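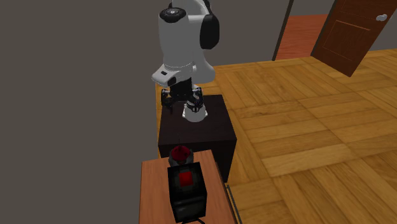

You people answer the phone, one customer wrote to us in September, and that's the only reason I stayed with Pullex after the move. We'll take it. Pinned it up by the kettle.

About Pullex

Pullex is a small furniture repair and refinishing shop in Clostonthorpe. Dressers, nightstands, chairs, the odd piano bench. Started with one bench and a borrowed van. Now two workshops, one on Otik Street for the dirty work (stripping, sanding, glue) and one behind the old feed store for finishing, where dust is not welcome and neither are dogs, sorry.

What we do

Loose joints, split tops, drawers that stick, veneer that has come up at the corners. Stain matching. Wax, oil, shellac. We'll do lacquer but ask first, there's usually a wait. No upholstery. We tried it, we were bad at it. Riquelme on the other side of the square does lovely seat work and we send everybody there.

Last year 1,432 pieces came in the door and 723 of those were chairs. So if you're wondering whether your wobbly chair is worth bringing in, yes, bring it.

How it works

Send a couple of pictures and rough measurments. We write back with a price range, usually in 2 working days. Drop off or pickup, pickup costs extra outside town. Small fixes are done while the piece is still in Otik Street, big ones go over to finishing and take longer. You get a call when its ready. Please empty the drawers before you bring it!! We have a box of other people's batteries, keys and birthday candles.

Payment on collection, card or check. Repairs to joints are covered for 2 years. Finish isn't, too much depends on sun, radiators, cats.

Hours

Closed Sunday and Monday. Also closed Sat 26 December, back the Tuesday after. Messages left over the break get answered in order, oldest first.

Parking is round the back, mind the low gate. Ring the bell twice, the sander is loud.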